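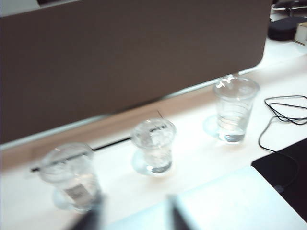

Print this article | E-mail this article

Last updated: August 14, 2018

The Cup Stays on the Desk

I have a drinking problem, and it's water. More exactly, it's the things I drink the water out of. I own a very nice glass. I own a steel bottle with a strap that I bought in May with great hopes (it's in my car, under the passenger seat, and it rolls when I turn left). And yet pretty much every day at work I drink from a clear plastic cup that used to have an iced coffee in it.

I'm not alone! Once I started looking around our office in Galleck I saw them everywhere. We're 131 people on two floors, all of us at long white desks, and there's hardly a desk without at least one. They start the morning as coffee or iced tea, they get rinsed in the little sink by the copier, and by eleven they're full of water and sitting next to somebody's keyboard. Some of them have been in service so long that the people who use them get a bit protective. I once threw one out that I thought was trash and I'm still hearing about it.

So I wrote to readers and asked how you drink at your desk, thinking I'd get a handful of notes. I got a whole lot more than that, and a surprising number of you sent very strong feelings about lids.

Lids first, then. A flat lid is the reason the takeout cup beats a glass, in my opinion. I type like I'm angry and I talk with my hands, and an open glass near me has a short life. With a flat lid you get a few seconds to grab the thing before the damage is done. It won't save you from a real spill — don't kid yourself — but it will save you from an elbow. A reader in Cevdale goes further and puts a piece of plastic wrap over hers, lid and all, whenever she leaves for a meeting. I laughed at that, then I tried it, and now there's a roll of plastic wrap in my top drawer.
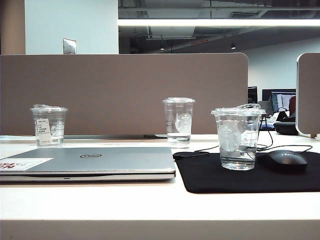

Galleck Monthly | Vol. 7, No. 2

The next question is where to put it, and we are all terrible at this. Three cups of water on one desk with a closed Dell laptop is a perfectly ordinary sight, and so is a Starbucks cup parked right on the mouse pad, a few inches from the mouse. I do it myself! The pad is where my hand already is. It's also a kind of giant coaster, if you squint, and it soaks up the ring a cold drink leaves behind (mine is cloth, and has a faint circle on it that I've decided is decoration).

If you want to be good, though, push the cup to the back. Behind the laptop is the best parking spot on a desk. You have to reach for it, so you pick it up on purpose, and you're much less likely to swat it on the way to the mouse. The only catch is the cable. Everybody's mouse cable loops around back there, and I have hooked a cup with mine more than once. Tuck the slack to one side before you set anything down.

Labels are worth a word too. Lots of shops put a printed sticker on the front with your order on it, and I used to peel mine off. Now I leave it alone, because at a shared table it's the quickest way to tell my cup from yours. Mine usually comes from Henao, the little counter across from the bus stop, and their stickers hang on through more rinsing than you'd expect. When the letters fade, I buy another coffee. That's the system.

And then there's ice. I'm a crushed ice person and I won't hear a word against it. A cup packed to the rim with the small stuff, a stirrer stuck in it, a splash of water at the bottom that grows all afternoon as you sip... heaven. A reader who works nights at Pliltent fills one cup with ice and another halfway with plain water, then tops up the first from the second until she goes home. I've been copying her for two weeks. It takes up desk space, and I do not care.

How long should you keep one? I'm no expert, but I've got my own rules. If it's cracked, it goes. If it had milk in it and I forgot about it overnight, it goes. If the lid won't snap down anymore, I take the lid from the next cup, and I suppose that makes it a different cup, and we could argue about that for about 1000 words more. My editor would rather we didn't. I'm off to the sink with mine.

Print this article | E-mail this article

More from this section
The great desk drawer clean-out
Lunch at your keyboard: readers confess
Where to get iced tea in Cevdale
Mouse pads, old and new
Five minutes to a clearer desk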